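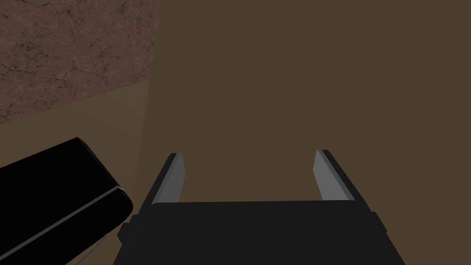
Dark gripper, two fingers set wide apart (render)

Camera for a beginner, zoom or low light?
nasrin yazdani, June 2020
I've got $400 for my first real camera and I keep going back and forth. The Trallier has the long zoom, the Charbonneau is supposed to be nicer indoors. I mostly shoot my kids and the dog, and my phone makes everything blurry at night. Help!

trevoria_pete
Charbonneau, easy. I had a zoom model for 2 years and hardly ever zoomed! Indoors you want a bright lens, so look for a low f-number (f/1.8 or f/2) and don't worry much about megapixels.

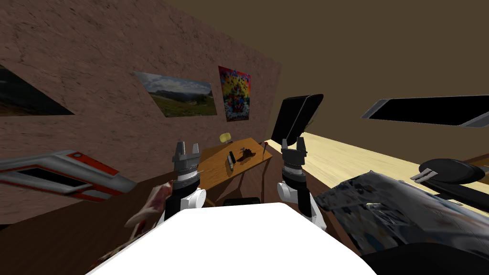
Oh, and buy a spare battery. Mine dies at 152 shots if I use the flash a lot, and birthday parties eat that up fast.

carkine fan
zoom is better imo. get the trallier

mellowlens
Try both in a store if you can. I hated the grip on mine and sold it by September.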